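Living with a gray carpet

March 9, 2019

When we moved into the new place on Dalgleish Street, I was not happy about the floor. In the country where I grew up, we had tiles in every room, and on Saturdays my mother washed them with a bucket of water. A carpet was something small that you could take outside and hit with a stick. Now I have a carpet that goes from wall to wall, and it is gray, and I cannot take it anywhere.

My neighbor Ama Gyamfi told me to wait one winter before I complain. So I waited, and now I want to write down what I have learned, because two people have asked me the same questions by e-mail.

Is gray a good color?

Yes and no. Gray is very kind to dust. I can forget the vacuum cleaner for a week and the room looks the same as before. But it is not kind to bread crumbs, to white thread, or to the hair of Emrys Pritchard's dog, who is yellow and visits often. Dark small things are the worst, in my opinion. I once dropped a black screw from a shelf and I was on my knees for 30 minutes with a flashlight. The trick is to put the flashlight flat on the floor, so the light goes sideways and every small thing makes a shadow. I learned this too late for the screw, which I found with my foot.

In the evening, with only the lamp, our gray becomes almost blue. Please look at your sample at night before you order. We did not choose ours, but I would still have liked to know.

How I vacuum

Before, I pushed the machine quickly in all directions, like a person who is angry. Now I go slowly, first from the window to the door and then across. The second direction always takes out more than I expect. Near the wall I use the narrow nozzle, and there I go only once a month, or when guests come.

I do not move the bookcase. I know that I should.

Marks from furniture

The legs of the old table made deep holes in the carpet. Miyuki Hayashi from my sewing class said to leave an ice cube in each hole, let it melt, and lift the fibers with a spoon. I tried it with five ice cubes, four for the table and one for the chair. After one night the small marks were gone, but the hole under the heavy corner of the table is still there and I think it will stay. I put the plant on it.

Spills

Only press, never rub! I use an old cotton towel, folded, and I stand on it with my whole weight. For coffee I add cold water and a little dish soap, and I press again. For candle wax I was afraid of the iron, so I let the wax become hard and broke it off with my nails. A little bit remained, but you must know where to look.

Sitting on the floor

This was the big surprise for me. With tiles I never sat down, but on the carpet I do many things now: I cut fabric, I sort papers, I eat an orange. The floor has become the biggest table we have. For good work I put a flat board under my paper, since the pen goes through otherwise.
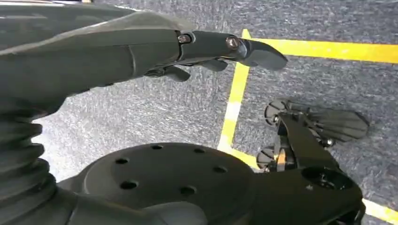

What I still want to try

Nana Agbeko has rented a washing machine for carpets and says the dirty water looked like strong tea. I would like to do the same in August, when the windows can stay open all day and the carpet has time to dry. Before that I have to decide where to put the books from the bottom shelf, and maybe then I will move the bookcase too.

If you have an idea for the wax, please write me in the comments.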